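Plivard open day: a Saturday spent on good habits

I have been to plenty of automation open days where the loudest machine wins. Plivard did it differently this October, and I drove home with eleven pages of notes and a sore hand. The theme was working rules for manipulation labs: how you set up a station, how you write a task down, when you stop. I know how that sounds. It was the best Saturday I've had in months!

The lab sits behind the old Moura building, up a ramp you will miss if you follow the signs for deliveries. Doors opened at nine and the coffee was already going. Matilde Seixas, who runs the handheld side of the lab, gave the welcome standing on the bottom stair, and she kept it short. Her team had 1535 recordings from the spring that they could not use, she told us, and every one of them had failed on paperwork. The hands had done fine. The task names had changed halfway through, or the station had been moved between shifts without a note, or two operators had different ideas of what "finished" meant.

So they wrote rules. The first version ran to 19 pages and people hated it. The one taped up in the hallway now is a single sheet, and I copied most of it down.

Every station has a number on the floor, and that number goes in the log before anything else. Only the parts named on the task card go on the work surface. Operators keep their sleeves clear of the jaws. Cables leave the hand on the outside and never cross the work. If you drop a part, you say so out loud, finish the motion, and mark the take. You do not quietly pick it up and carry on. That last one got a groan of recognition from half the group, me included.

After the welcome we were split up and walked through in small parties. You stay behind the line, you don't talk to an operator who has both hands busy, and you wait for the nod before asking anything. It made for a calm morning. I could hear the triggers click.

The two-handed station held me the longest. There is a gripper for each hand, and both get worked together over a white board, with a pair of white cylindrical pieces as the job. I had assumed two hands would simply be twice the bother of one, but the rules grow a lot faster than that. Which hand moves first? Who waits? Where may the jaws meet? The card answers all of it in four lines, and I would like to shake the hand of whoever edited it. 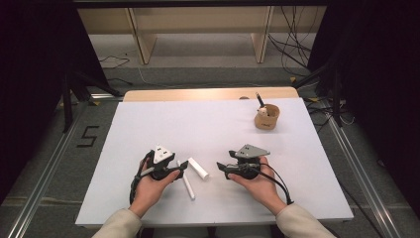
Two-handed work at the board, one gripper to each hand and the white pieces between them.

The lab calls its log system Cellow, and we got a good long look at it in the back office. It refuses an entry with no station number. It also refuses the word "normal," a rule Matilde is very proud of (write what happened, she says, and let the reader decide if it was normal). New operators do 300 practice takes before anything they record is kept, and a second person reviews those with the card in hand. Somebody asked if that was slow. Yes, she said, and moved on to the next question.

Lunch was soup and very good bread. I sat with two people from Bumside, a packaging firm, who had come for the safety talk and were now arguing happily about floor markings. Their place repaints every year. Plivard checks its markings at the start of each month and fixes only what has worn – cheaper, and people keep looking at the floor.

The afternoon talk covered breaks, and I nearly skipped it. Glad I didn't. Operators swap after around 900 trigger pulls, whatever the clock says, and the count starts over with the new person. There's a column in the log for sore thumbs. People fill it in, too, and the card for one task was rewritten because of what turned up there.

I did have one gripe, which I passed on at the door: the sheet says nothing about left-handed operators. Matilde wrote it on the back of her hand and said it would be raised on Monday's call.

They plan to run the day again in spring, same format. Bring a notebook and shoes you can stand in, and park on the Moura side.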